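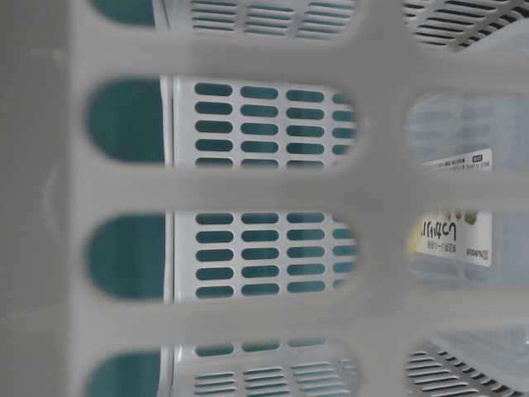

Rapport d'étape à l'attention de Flaltuleo
Rangement de la réserve de Covham, deuxième période

Le projet avance, mais moins bien que ne le laissait prévoir le dossier de candidature, et je préfère l'écrire maintenant. À la fin de novembre, 155 bacs et paniers en plastique ont été vidés, lavés, puis remis en service ou mis de côté. La subvention de 2000 euros est engagée pour l'essentiel. Le solde devait couvrir les étiquettes et un second jeu de couvercles. Je demande qu'il reste bloqué jusqu'à ce que nous sachions si nous voulons vraiment ces couvercles.

Le tri

Nous avions annoncé trois familles de contenants : les paniers ajourés, les bacs à fentes et les boîtes transparentes. Sur le papier, la distinction est claire. Dans la réserve, elle l'est beaucoup moins. Les paniers à larges ouvertures conviennent aux textiles et aux objets volumineux, mais les petites pièces passent au travers, et il a fallu doubler le fond de plusieurs d'entre eux avec du carton. Le dossier n'en parlait pas. Les bacs à fentes sont plus polyvalents et je regrette que nous n'en ayons pas davantage. Ils se nettoient mal : la poussière se loge dans les fentes les plus étroites et la brosse fournie n'y entre pas.

Quant aux boîtes transparentes, on nous les avait vendues comme la fin des étiquettes, puisque le contenu se voit. C'est vrai d'une boîte neuve, seule sur une table. Une fois rangée derrière un panier, on devine une masse et pas grand-chose de plus. Nous étiquetons donc tout, y compris le transparent.

L'installation

Les 12 travées prévues sont montées. Deux d'entre elles penchent légèrement vers l'allée et n'ont pas été chargées sur les niveaux supérieurs. Bastian Eichhorn a demandé au fournisseur, Baumgart, de revoir les fixations au mur. La réponse reçue parle d'un sol irrégulier. C'est possible - le sol de Covham n'a jamais été plat - mais le métreur était passé avant la commande et n'avait rien signalé.

L'empilage reste le point faible. Les paniers de l'ancien stock et ceux de la nouvelle livraison n'ont pas le même rebord. Ils tiennent les uns sur les autres tant qu'on n'y touche pas. Consigne a été donnée de ne plus mélanger les deux séries dans une même pile, et elle est suivie le matin plus que le soir.

Ce que nous pouvons dire des résultats

Peu de chose. Les personnes qui préparent les envois vers Grerkau disent trouver plus vite ce qu'elles cherchent. Je les crois volontiers, mais aucun relevé n'avait été fait avant le début des travaux et je ne vois pas comment chiffrer un gain de temps sans point de départ. La phrase du dossier sur la « réduction sensible des temps de recherche » devrait, à mon avis, être retirée du bilan final. Il est aussi trop tôt pour savoir si l'ordre tiendra : les derniers jours avant un départ de colis, les paniers vides reviennent encore s'entasser près de la porte, comme avant.

Un progrès me paraît acquis. Les contenants fendus ou déformés sont sortis de la circulation, et les allées sont praticables avec un chariot.

Suite

Nous proposons de renoncer à la commande complémentaire de paniers ajourés et de reporter la somme sur des bacs à fentes, si Flaltuleo l'accepte. L'étiquetage sera terminé avant la prochaine période. Les deux travées litigieuses resteront à demi vides tant que Baumgart ne sera pas revenu, et la facture de montage n'est pas réglée. Bastian Eichhorn tient le tableau des contenants à jour et peut le transmettre sur demande.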